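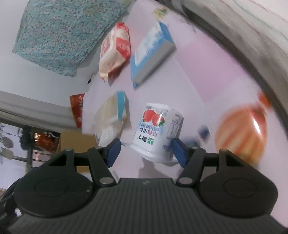
Hand-held gripper at a yogurt cup, pink and lavender table covering.

# Gudska tabletop set: known fault

3 min read

Maintained by Laiba Chaudhry and Hammad Naqvi.

Gudska holds 4000 clips recorded with hand-held grippers. In 145 of them the finger-width log froze during the reach and kept repeating its last value. The video files are intact.

The cause was a write buffer of 2048 samples that didn't clear between takes. Kolbrún Steinarsdóttir found it when a Tukel policy trained on the set kept closing too early on cups.

Affected clips have `width_ok = 0` in `index.csv`. Leave them out of any training that uses finger width. They can still be used for object detection, but expect motion blur.

Fixed in the recorder on 5 September 2018. Older clips have not been re-recorded. Report further cases to Sohail Yousafzai with the clip number.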